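Folding on the bed: a morning with Thảo Trình

Thảo Trình sorts clothes for a living, most of them other people's. She started with her aunt's flat in Footscray, then a neighbour's, and for the past 12 years she has been paid for it. She works under the name Trellard, which was a street she lived on as a student.

We spoke at her kitchen table on a Friday while a load went through the machine. She had been up since five.

"People think I bring boxes and labels," she said. "I bring a pen. Everything else is in the house already."

Her first step is always the bed. Wardrobes are emptied onto it one shelf at a time, and nothing goes on the floor. She makes the bed first, with the cover pulled tight, and won't start until that's done. "If it's on the bed you have to finish by night. You want to sleep, so you finish."

Jeans get folded before anything else. They hold their shape and they make a base, so the rest of the pile can go on top of them. Blouses and thin shirts come last. She lays them out flat, collar away from her, and smooths from the middle towards the sleeves.

"A thin blouse I'll do two times, three times. The first fold is never any good. Cotton with a small print is easier because you don't see the creases so much."

She doesn't iron for clients. She did in the first year and found she was spending whole afternoons on pillowcases.

I asked what people argue with her about. Mostly jeans, she said. One man in Sunshine had 8 pairs the same and wore one. She let him keep them all, but they went on the top shelf.

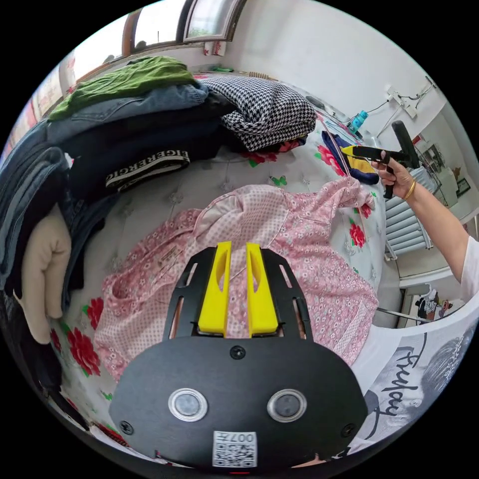
Lợi Mạch thinks the bed is the wrong place altogether, and said so when I rang that afternoon. A quilted cover is too soft for folding a blouse, in Lợi's view, and the edges never come out straight. A table with a towel over it does the job in half the time.

Thảo has heard this before. "Lợi has a big table," she said. "Most of my clients have a table with the dinner on it."

She charges $400 for a full bedroom, less if the client folds alongside her, and she prefers it when they do. Some of them talk the whole time. She has learned to keep going while they do, and to put anything with a story attached to one side until the end.

Her own wardrobe is one rail and a chest of drawers with a handle missing. She does it twice a year, in November and again before winter. The washing machine had stopped by then, and she went to hang the load out before the wind changed.

Contact us | © Druvis Local | Back to top

This site uses cookies. By continuing to browse you agree to our use of cookies.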